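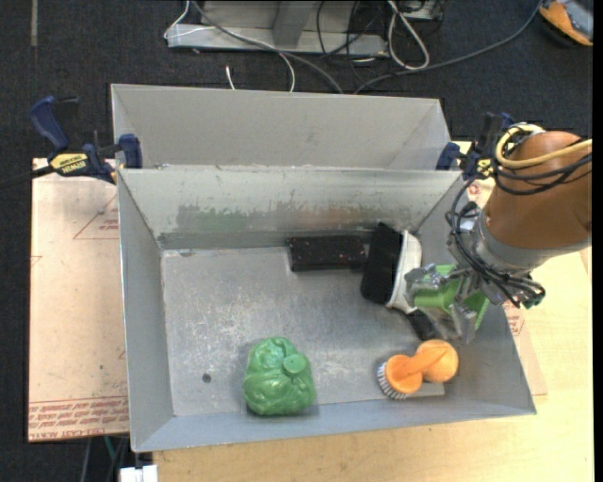
We spent the whole afternoon on the question of handles. In the last entry I wrote that our grasp choice in Kukon prefers the widest flat part of an object, and that for brushes this is a bad habit. So today we gave it brushes. The scrub brush is a good test, with the white plastic body and the black handle being two separate parts to think about, and when it is held up with the bristles toward the back like this, the handle hangs down near the floor of the bin. The planner doesn't know about the handle. It only knows the points it grasped, and it plans the way out as if the rest of the tool did not exist. I had to lift my hand to the stop button more than once.

Skuseteck project notebook, January, robot room in the Janjua building. Start 2 pm.

What we wanted to do

Bin picking for the Trarkon student round. The rules say the team must take objects out of the large compartment and put them back in a different pose, without a person touching the bin. We will not know the objects before the day. For practice we use what we have in the box: the brushes, the green rubbery thing, the dark speckled block.

What we did

First the calibration. I moved the arm to the corner points and compared with the saved values. The back corner was wrong by 2 mm, so I did the full calibration again. It takes long but I prefer to know. Please do not skip it when the bin was taken off the table, even if the clamps look the same as before.

Then the picks. We made 30 attempts with the old lift height and wrote down only if the object left the floor and stayed in the gripper to the end of the lift. After this I raised the lift height and lowered the speed to 10 percent for the first part of the motion, and we made the same series again. With the new values we have a success rate of 86 percent over both series together. I know it is not clean to mix them. The log file of the first series was overwritten by the second (my mistake, the file name was the same), so the separate numbers are lost. Next time the name must contain the time.

The block is boring in a good way. It is flat and heavy enough to stay where it is. Only when it lies directly against the back wall there is no place for one finger, and the planner says "no grasp found" and stops. We should add a small push to bring it away from the wall first. I think we can reuse the push from the autumn exercise, but the direction is written fixed in the code and must be changed.

The green one is the opposite. It has lumps everywhere and one round knob on the upper right side, and the grasp choice loves the knob. It gets a high score every time, and every time the knob is too small and the fingers slide off. I tried to make the minimum width bigger. Then it ignored the knob, but it also ignored the handle of the dish brush, so I put the old value back. Maybe a limit on height above the floor is better than a limit on width. To discuss.

We also tried to come down close to the middle of the bin with the tool turned, so that the orange finger goes to the floor side. For low objects this seems useful. The cables at the wrist are what worries me in this pose. They make a big loop over the orange housing, the yellow one also, and with more turn of the wrist I am afraid they will pull on the connectors. I stopped there and did not save the pose.

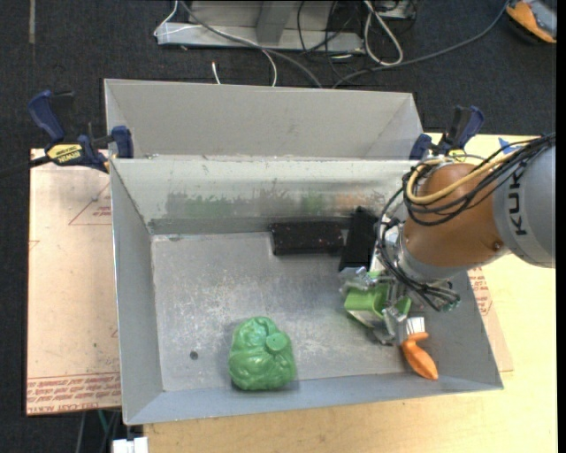
Problems

The depth picture has holes where the surface is shiny. The black object with the glossy face near the back wall gives almost no points, and Kukon treats it as free space. It is dangerous, a path can go directly through it. For now I draw a box by hand in the collision model.

The greenish marks on the back wall of the compartment are also seen by the color filter sometimes, and then it reports a second green object. I tried to clean them with water and they stay. Alcohol maybe, but I want to ask first if it is allowed on this metal.

The collision model of the bin has straight walls and the real one has sloped walls. We lose some space near the floor by this, and I believe a few of the "no grasp found" messages come from here.

For next time

Measure the wall angle and correct the model.
Add the handle to the collision check when a brush is held. A simple cylinder is enough.
Log file name with time.
Push motion for the block, direction as a parameter.
Tape the cables again at the wrist and check the loop with the arm at the far corner.
Ask about the alcohol.

Finished at 6 pm, arm parked, power off, key back in the drawer. The new lift values are in the Kukon settings under "practice" and I left the competition settings as they were.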